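7/2/24

Vendor access review, carrying on from the October list.

Started with Prultance, who do our badge printing. Their questionnaire came back with "yes" in every box, including the one that asked for the name of their backup provider. Sent it back. They also still have a service account on the file server with read rights to the whole visitor share, when the job needs one folder. Cut it down to the folder. No complaints so far, so either it works or they haven't printed a badge today.

Zein: two accounts, both active, one belonging to a contractor who left before the contract was signed. Disabled. Rotated the key on the other one and logged it in the vault, under Z, where the next person might conceivably look.

Test export from Sultutora had 100 records in it and was meant to be masked. Names were masked. Email addresses were not, and they were mostly firstname.lastname. Asked for a fresh one and wiped our copy.

Tosden want their firewall exception kept open for another 20 days while they "finalise" the migration. Gave them 2, with logging on.

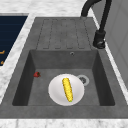 Render: sink and drainboard, marble countertop.

Still to do: find out who approved the Prultance account in the first place. The ticket says "as discussed".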